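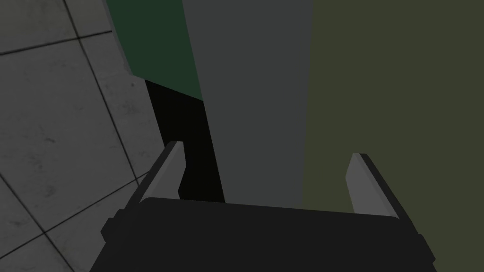

**So why does a school robotics club spend most of a semester in a simulator?**
Money, mostly, and also because we had a single real arm and eleventh graders who all wanted it at the same time.

*(wait for the laugh, if there is one, then say hi)*

Hi everybody! I'm Keerthana Amin, I coach the robotics club, and I teach chemistry the rest of the day, so please be gentle in the Q&A. Rehema Kimaro is at the back by the door. She built most of the scoring code I'm going to talk about, and she'll take the hard questions.

## Where we started (2 min)

- Competition is called Traltevent. You get a kitchen, you get an arm, you get a list of chores. Ours was "open it, take the thing out, close it."
- The first round is all simulated. Only the finals use hardware.
- I signed us up in December without reading that part. I'd already told the kids we'd be building stuff with screwdrivers — they forgave me by spring.

Tell the story about the first club meeting, the one where I projected the login page for a good half hour because I'd typed the school's Wi-Fi password wrong. Keep it short, it always runs long.

## What the kids see

Go back to the picture if people have questions here.

We gave everybody the wrist view: you're looking out past the gripper, two fingers open with nothing between them, and everything beyond is big flat blocks of green and gray, plus a tiled floor. Our students hated it! They'd been practicing with a nice wide view of the whole room, and suddenly they had to steer by a couple of fingertips and some dark gaps.

But their notes got so much better. With the wide view they'd write "arm missed." With the wrist view they'd write things like "came in too low and turned too late," and you can fix that.

Ask the room: who here has parallel parked with only the backup camera? (Hands.) Same feeling.

## How a session ran

We met after school, 3:30 to 5:00, in the chem lab, because it has the good outlets.

1. Pairs. One drives, one writes the log. Swap halfway.
2. Every try goes in the log, including the embarrassing ones. Especially those.
3. Last ten minutes, each pair picks one try and plays it back for the group.

The software is Nindix, it runs in the browser, and it's okay. It crashed on the library laptops a lot. Rehema wrote a little script called Varma (named for a street she used to live on, don't ask me) that saved the log every time a try ended, so a crash cost us one try and not the whole afternoon.

## The numbers slide

*(slow down here, I always rush it)*

- 3789 tries logged over the season
- 167 of those counted as full runs, start to finish, under contest rules
- 5 students who'd never written a line of code before and now argue with me about coordinate systems

People gasp at that second number. Let them. Then say: those other tries are where the learning was, and we've got the logs. Also most of those full runs came near the end, so the curve looks great if you squint.

## What went wrong

Okay, the big one. For several weeks our scoring script gave credit when the gripper closed, whether or not there was anything in it. One pair figured this out and got an amazing score by snapping the fingers shut in midair over and over. I was so proud and so annoyed. We fixed the rule, threw out the scores, and the leaderboard basically flipped upside down. There was some pouting.

Second one's on me: I let the confident kids drive too much. By the time I noticed, I had two students who had logged beautifully all season and had barely touched the controls. Next year the swap is on a timer and the timer is loud.

If there's time — the Nokow story. Nokow is our team name, and it came from a typo on the entry form, where it was supposed to say "No Know-How." The judges pronounced it a different way every round.

## If you want to try this at your school

- Start with one chore. We started with four and it was a mess.
- Write your scoring rule on paper and ask a sneaky kid to break it before you code anything.
- Give them the wrist view early, even if they complain.
- Snacks. I brought pretzels, and I'd budget for more pretzels.

The log sheet is one page and I've got copies up front, take a stack. Rehema has the script on a thumb drive if you'd like it, and she's promised to answer emails until school lets out.

*(stop, drink water, questions)*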